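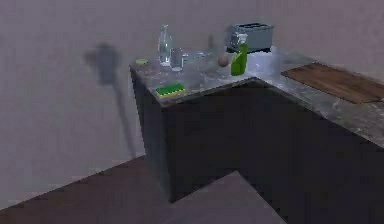
Plan de travail en L, bouteille et verre – image de synthèse

Rechercher une offre Mot-clé, lieu, référence OK

Analyste-transcripteur de réunions publiques électorales (H/F) – deux postes

Employeur : Meireles, bureau d'études en communication politique
Service : Corpus et parole publique
Contrat : CDD de sept mois, temps plein
Lieu : Tulmont, avec déplacements
Prise de poste : dès que possible après sélection
Date limite de candidature : 28 octobre 2019

Contexte

Meireles constitue un corpus de prises de parole en réunion publique dans la perspective des élections municipales. Le projet, désigné en interne sous le nom de Ploson, porte sur les échanges entre candidats et auditoire : questions posées depuis la salle, interruptions, relances, réponses différées ou refusées. Les discours préparés sont enregistrés mais ne font l'objet que d'un traitement sommaire. La phase de repérage s'est achevée en septembre. La phase de collecte couvre la précampagne et la campagne officielle.

Le service est dirigé par Simone Peixoto. Les personnes recrutées seront rattachées à Pankaj Chaturvedi, responsable de l'annotation.

Missions

– Assister aux réunions publiques retenues dans le plan de collecte, toutes listes confondues, et en assurer la prise de son selon le protocole du service.
– Transcrire intégralement les séquences d'échange avec la salle, y compris les chevauchements de parole, les hésitations et les propos tenus hors micro lorsqu'ils sont audibles.
– Segmenter et annoter les transcriptions dans l'outil Zikix, sur la base du guide d'annotation en vigueur.
– Participer aux séances de double codage et documenter les désaccords.
– Rédiger, pour chaque réunion, une fiche de contexte : type de salle, organisation du temps de parole, modalités de distribution du micro, incidents éventuels.
– Signaler sans délai toute demande de retrait formulée par une personne enregistrée.

Chaque analyste suit un portefeuille de 20 réunions. La répartition est arrêtée par le service et ne tient pas compte des préférences politiques des agents, qui n'ont pas à être communiquées.

Profil recherché

Formation supérieure en science politique, sciences du langage, sociologie ou information-communication. Une expérience de deux ans en transcription, en secrétariat d'assemblée ou en journalisme local peut se substituer au diplôme.

Compétences attendues :

– maîtrise d'une convention de transcription de l'oral et capacité à en changer ;
– connaissance du mode de scrutin municipal et des règles relatives à la propagande électorale ;
– orthographe irréprochable ;
– pratique courante d'un tableur ; la connaissance d'un langage de script est appréciée, sans être exigée ;
– permis de conduire en cours de validité.

La connaissance préalable de Zikix n'est pas demandée. Une formation interne est assurée par Bhavana Naidu à l'arrivée dans le service.

Incompatibilités

Les candidats à l'élection municipale, les mandataires financiers et les salariés d'une équipe de campagne ne peuvent occuper le poste. Il en va de même des titulaires d'un mandat local en cours. L'adhésion à un parti n'est pas un motif d'exclusion, mais l'agent s'abstient de toute prise de parole dans les réunions auxquelles il assiste et de toute publication à leur sujet pendant la durée du contrat. Une déclaration écrite est signée avant la prise de poste.

Conditions d'exercice

Les réunions se tiennent principalement en soirée et en fin de semaine. Les heures effectuées dans ces créneaux sont récupérées ou majorées, au choix de l'agent. Les frais kilométriques et de repas sont remboursés sur justificatif. Le matériel d'enregistrement et l'ordinateur portable sont fournis. Le travail de transcription peut être réalisé à distance, à l'exception des séances de double codage, qui ont lieu à Tulmont.

La rémunération est fixée selon la grille interne, en fonction du diplôme et de l'ancienneté. Elle est communiquée aux candidats présélectionnés avant l'entretien.

Candidature

Le dossier comprend un curriculum vitae, une lettre précisant les disponibilités en soirée et un échantillon de transcription réalisé par le candidat, accompagné de la convention utilisée. L'échantillon peut porter sur n'importe quel échange oral public – conseil municipal, débat radiodiffusé, audience ouverte. Les transcriptions produites par un logiciel et non reprises sont écartées.

Les dossiers sont adressés à Everaldo Leite, gestion des recrutements, sous l'intitulé « Analyste-transcripteur ». Les dossiers incomplets ne donnent pas lieu à relance. Les candidats retenus passent une épreuve d'annotation sur poste, suivie d'un entretien avec Simone Peixoto et Simin Moradi, chargée de la conformité des données. Les frais de déplacement liés à l'épreuve ne sont pas pris en charge.

Contact – Mentions légales – © 2019 Meireles, tous droits réservés – Haut de page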